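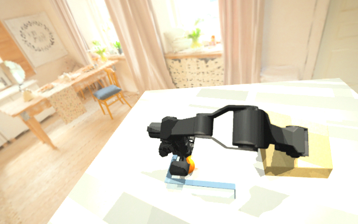 Simulated arm next to the orange ball

Can a robot arm tidy a table yet?
I'm hooked on these simulations! Could one clear up small toys at home, for up to 200 quid?

Marleny Flores
Sort of — and it's great fun trying! Picking up one ball in a simulator is very doable. A real table full of odds and ends is much harder. Start with the ball, then try 50 goes from different spots.

Wada
not for 200. try 2000

Nevano
Do the simulator first, it's brilliant for learning. Mine took 30 evenings and I loved it.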